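Startseite | Unternehmen | Produkte | Presse | Kontakt

Suchbegriff eingeben
Suchen

Kategorie: Pressemitteilungen / Objektausstattung / Textile Bodenbeläge

Donetti erweitert Teppichprogramm Inga um gestreifte Objektqualität

21. März 2022 – Der Bodenbelagshersteller Donetti nimmt eine gestreifte Variante in das Programm Inga auf. Der Belag ist für Büros, Beratungsräume und Aufenthaltsbereiche mit wechselnder Möblierung vorgesehen. Die Auslieferung an den Fachhandel hat begonnen. Bestandskunden mit laufenden Rahmenverträgen können die neue Ausführung zu den vereinbarten Konditionen abrufen.

Inga gestreift wird als Bahnenware und als Fliese angeboten. Beide Ausführungen verwenden dasselbe Garn und denselben Farbsatz, sodass sie innerhalb eines Geschosses kombiniert werden können. Die Nutzschicht besteht zu 100 Prozent aus Polyamid. Die Streifen werden beim Tuften angelegt und nicht nachträglich aufgedruckt. Bei der Bahnenware verläuft das Dessin in Produktionsrichtung, bei der Fliese kennzeichnet ein Pfeil auf der Rückseite die Verlegerichtung.

Verlegung und Ansatz

Gestreifte Beläge zeigen Abweichungen im Ansatz deutlicher als melierte oder unifarbene Ware. Donetti hat deshalb die Verlegeanleitung überarbeitet. Die erste Bahn wird an einer Schnurlinie ausgerichtet, nicht an der Wand. Nahtkanten sind beidseitig zu beschneiden und vor dem Anreiben spannungsfrei zusammenzuführen. Für Fliesen ist ausschließlich die Verlegung in gleicher Richtung freigegeben; eine schachbrettartige Verlegung bleibt den unifarbenen Ausführungen vorbehalten.

Der Untergrund muss eben, dauerhaft trocken, rissfrei sowie zug- und druckfest sein. Alte Klebstoffreste sind mechanisch zu entfernen. Material verschiedener Chargen darf nicht innerhalb einer zusammenhängenden Fläche verarbeitet werden. Vor dem Zuschnitt ist die Ware im Raum zu akklimatisieren.

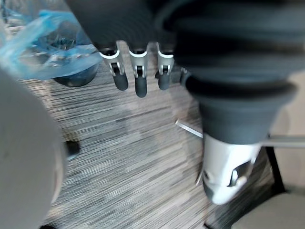
Für die Unterhaltsreinigung gilt die bestehende Pflegeanweisung des Programms Inga. Lose aufliegende Gegenstände, Beutel und Verpackungsreste sind vor dem Bürstsaugen aufzunehmen. Gesaugt wird zunächst in Streifenrichtung, im zweiten Durchgang quer dazu. Flecken werden vom Rand zur Mitte hin abgetupft. Lösemittelhaltige Fleckentferner sind erst nach einem Test an verdeckter Stelle zulässig. Eine Grundreinigung im Sprühextraktionsverfahren setzt voraus, dass der Klebstoff vollständig abgebunden hat.

Referenzfläche bei Erero

Als erstes größeres Objekt wurde die Verwaltungsetage des Dienstleisters Erero ausgestattet. Verlegt wurden 857 Quadratmeter, verteilt auf zwei Geschosse. Die Flurzonen erhielten Fliesen, die Arbeitsräume Bahnenware. Mit der Ausführung war der Verlegebetrieb Londeo beauftragt. Die Arbeiten wurden im Dezember abgeschlossen. Während der Verlegung blieb jeweils ein Geschoss in Betrieb; das Mobiliar wurde abschnittsweise umgestellt.

„Der Übergang zwischen Fliese und Bahn liegt bei Erero in den Türachsen. Damit entfällt der Musteransatz in der freien Fläche, und der Verschnitt bleibt kalkulierbar“, sagt Jairo Arango, Leiter Anwendungstechnik bei Donetti. Für Grundrisse mit abgewinkelten Fluren empfiehlt er einen Verlegeplan, der die Streifenrichtung raumweise festlegt und vor der Bestellung freigegeben wird.

Rosaura Rivadeneyra, Projektleiterin bei Londeo, verweist auf den Zeitbedarf: „Das Ausrichten der ersten Bahn dauert länger als bei Uniware. Bei den folgenden Bahnen ist der Aufwand vergleichbar, sofern die Schnurlinie stimmt.“

Lieferumfang und Unterlagen

Fliesen werden kartonweise geliefert, Bahnenware auf Wunsch als Raummaßzuschnitt. Passende Sockelleisten sind über den Fachhandel erhältlich. Leistungsbeschreibung, Verlegeanleitung und Pflegeanweisung liegen in der aktuellen Fassung vor und ersetzen die bisherigen Unterlagen zum Programm Inga. Handmuster können über den Außendienst angefordert werden. Für Objektanfragen ist der Grundriss mit Angabe der gewünschten Streifenrichtung beizufügen.

Pressekontakt
Donetti, Abteilung Kommunikation
Abdruck honorarfrei, Belegexemplar erbeten

Schlagworte: Teppichboden, Teppichfliese, Streifendessin, Verlegung, Unterhaltsreinigung

Zurück zur Übersicht | Nächste Meldung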